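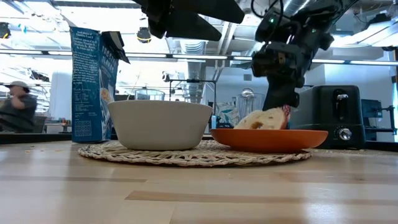 早餐位现状:编织垫、白瓷碗、橙色浅盘和面包,左边麦片盒,右边烤面包机。

上个月把早餐从厨房台面挪到了这张木桌上,陆续有些调整,记一笔,主要给自己以后查。内容比较碎,按物件写。

先说桌面。浅色拼板实木,木条长向排列,表面上的是 Rainer 的硬蜡油,两遍,第二遍与第一遍间隔 13 小时。说明书给的间隔更短,但七月湿度高,第一遍摸上去一直有点粘,就多放了一夜。完工后的光泽比预想的高,顶灯一开,桌面上一大片反光,吃饭时低头看手机会晃眼。下次补油打算换哑光款,或者在第二遍之后用白色百洁垫手工磨一遍。磨的方向必须顺着木纹,横着磨出来的细痕在斜光下非常明显,旧桌子就是这么毁的。

耐热方面,硬蜡油能扛短时间的热碗,扛不住长时间的。试过在一块同批边角料上放刚倒进沸水的瓷杯,2 分钟后移开,没有痕迹;第二次忘了拿,回来时已经留下一圈白印,用熨斗隔着棉布压了几次才淡下去。所以桌上需要垫子。

垫子用的是圆形编织款,草本色,外圈一道环状花边。买之前在硅胶垫和编织垫之间犹豫过。硅胶垫隔热好,好洗,缺点是吸附木桌表面,底下一旦进水就闷着,掀开时木头颜色已经深了一块。编织垫透气,水会漏下去,但也干得快。两害相权,选了后者。直径实测比标称小一点,放一只碗正好,再放一只盘就要压到边上,盘子有一部分搭在垫子外面,会有轻微倾斜。盛面包没有影响,盛带汤汁的东西就不行。

编织垫的清理:碎屑会卡进编纹里。拎起来在水槽上方反拍几下能去掉大部分,剩下的用硬毛刷沿编织方向刷。不要泡水。泡过一次,晾干后边缘翘起来,压在书底下两天才恢复大半,花边有一处到现在还是歪的。果酱之类的粘性污渍用拧干的热毛巾敷一会儿再擦,擦完立起来晾,平放的那一面干得很慢。

碗是普通白瓷碗,壁略微外撇。容量用电子秤量过,装水到平口是 722 克,实际盛麦片加牛奶用到一半多一点。外撇的碗有一个好处,勺子沿壁往上刮的时候不容易把麦片推出去;坏处是叠放不稳,超过四只就开始晃。之前那批直壁碗叠得整齐,可惜底足没有打磨,在旧桌面上划出过一组同心圆弧。新碗到手先把底足倒扣过来,用 800 目水砂纸蘸水转着磨,磨到指甲划过去没有阻力为止。磨完要冲干净,瓷粉残留在桌面上效果等同于研磨膏。

盘子是 Stunder 的浅盘,橙色,盘沿偏陶土色,哑光。哑光釉的毛病是金属刀叉会留灰线,看着像划伤,其实大多是金属蹭在釉面上。小苏打调成糊擦得掉,柠檬酸也可以,二者不要混用,混在一起中和掉了,等于拿水擦。这只盘现在只放面包,用手拿,灰线基本没有再出现。盘很浅,面包切片时屑会滑出去,切还是去砧板上切。

麦片盒。纸盒装的麦片放桌上有两个问题:受潮,占视线。受潮是因为盒盖的插舌用几次就松了,盖不严,上盖总是翘着。内袋才是真正防潮的部分,盒子只起支撑作用,所以关键是内袋的封口。试过三种:

长尾夹:夹力够,但金属部分顶着盒盖,盖子更合不上。
封口条:密封最好,长度要比袋口长一截,麦片袋袋口宽,厨房里常见的短款不够用。
卷起来用橡皮筋:最省事,卷三圈以上才有用,开合最慢。

目前用封口条,盒盖索性不管了。整盒倒进密封罐也试过一周,罐子的气密没有问题,但配料表和保质期都留在盒子上,盒子一扔就查不到,最后还是退回纸盒。盒子摆放时让印配料表的那一面朝外,每天早上坐下来顺便能看一眼含糖量,对控制第二碗有一定作用。

盒子的位置在碗的左后方。右手倒牛奶、左手拿盒子,两只手不交叉。曾经放在右边,和烤面包机挤在一起,纸盒离发热的东西太近,不合适。

烤面包机是 Vinard 的两片式,黑色圆角机身,正面一道竖槽走拨杆,靠近底部一个银色旋钮。旋钮刻度和实际时间的关系不是线性的,低档之间差别很小,高档每转一点颜色就深一截。同一档位连续烤,第二轮会比第一轮深,机身已经热了,所以连烤时第二轮要把旋钮往回拧一点。冷冻面包直接进槽,先低档走一遍解冻,再正常档走一遍,比一次高档到底要均匀。

拨杆弹起后面包的温度,用探针插进中心测过几次,数值太散,和切片厚度关系很大,就不列了。有参考价值的是出炉后的放置。刚弹出来直接平放在盘子上,底面的水汽散不掉,几分钟就软了。斜靠着盘沿放会好一些。Kurneck 出过一种面包立架,两边都透气,想法是对的,可是占的面积和一只盘子一样大,这张桌子放不下第二样这么大的东西,没有买。

烤面包机下面要留意两件事。一是电源线的走向,从机身后面直接往下走,不从桌面上横穿,横穿必然会在某天被袖子带到。二是底脚。原装橡胶脚是黑色的,硬蜡油表面长期接触深色橡胶有可能迁移变色,这种印子进到涂层里擦不掉。换成了半透明的硅胶脚垫,贴之前用酒精擦过底面,目前没有脱落。也可以垫一块软木片,但软木会吸碎屑,时间长了有味道。

接屑盘每周倒一次。倒之前先拔电,倒完不要急着推回去,把机身横过来轻拍侧面,卡在发热丝下面的大块会掉出来。不要用刷子伸进去,发热丝比看上去脆。

桌面碎屑。麦片盒前面这一块是重灾区,每次倒完都会掉几粒小渣。湿布擦不如先干扫,湿的碎屑会进木条之间的接缝,干了之后很难弄出来。现在的顺序是先用小号桌刷往自己这边扫,手接住,再用微湿的布顺纹擦一遍,最后干布收水。整套下来 185 秒,掐表测的,比在厨房台面吃早餐多花了一点时间,可以接受。

还没解决的:编织垫花边歪掉的那处,打算用蒸汽挂烫机试一下,距离和时间没有把握,先在背面试;桌面反光等这一罐硬蜡油用完再处理;果酱目前放冰箱,拿来拿去有点远,考虑在桌边加一个小搁架,宽度还没量。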